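Bed sheet

A bed sheet is a rectangular piece of cloth laid over a mattress, either directly against it (bottom sheet) or between the sleeper and the upper bedding (top sheet). Bottom sheets are flat or fitted. Sheets are sold singly or in sets with matching pillowcases, in plain colors, stripes, checks and figured prints. 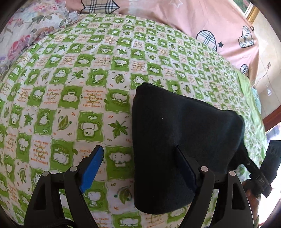 Construction

Most household sheets are woven. The two common weaves are percale, a plain weave with one thread over and one under, and sateen, in which the thread passes over several others before going under one. Percale has a matte, crisp surface. Sateen is smoother and drapes more closely, but its long surface threads snag more easily. Flannel sheets are brushed on one or both sides to raise a nap. Jersey sheets are knitted and stretch in use.

Cotton, polyester and blends of the two make up the bulk of ordinary production. Linen is stiffer when new and softens with repeated washing. Thread count, the number of warp and weft threads in a square inch, is often printed on packaging, though figures obtained by counting the plies of each yarn separately cannot be compared with single-ply figures.

A flat sheet is hemmed on all four sides or has selvages on the long sides. The hem at the head is normally deeper than the one at the foot. A fitted sheet has four sewn corner pockets and elastic, which runs either around the full edge or across the corners only.

Printed designs

Printed sheets are decorated by rotary screen, flatbed screen or digital printing. The design is built from a repeat, the smallest unit that can be tiled in both directions without a visible join. Checkerboard layouts are widely used for children's bedding, as each square can hold a separate motif. Animals, leaves and short pieces of lettering are typical fillings, and the borders of the squares may be drawn straight or with a wavy, hand-drawn line. A green-and-white check with white cartoon elephants in the green squares belongs to this group.

Motifs are either one-way, with every figure upright toward the head of the bed, or tossed, with figures turned in several directions. One-way prints show at once when a sheet has been put on upside down. Tossed prints waste less cloth in cutting.

Color loss in printed sheets is greatest where the sleeper lies, and follows from abrasion as well as from laundering. Pigment prints sit on the surface of the fiber and can feel slightly stiff – reactive prints bond with cotton and leave the hand of the cloth largely unchanged.

Use as a sorting surface

A made bed is a common place to sort and fold laundry. It offers a large flat area at a convenient height, and the cloth beneath keeps garments from sliding. Dark, plain fabric is easily distinguished against a light or patterned sheet, while small printed items may be overlooked on a busy design. The checks of a printed sheet can also serve as a rough guide for squaring an edge before folding.

Care

Sheets are washed separately from towels, which shed lint. New dark or strongly colored items are kept apart from pale prints for the first few washes. Cotton sheets tolerate 40 °C for routine washing, subject to the care label. Fitted sheets tend to trap smaller items in their corner pockets during tumbling and are shaken out before drying.

See also

Duvet cover
Mattress protector
Pillowcase
Textile printing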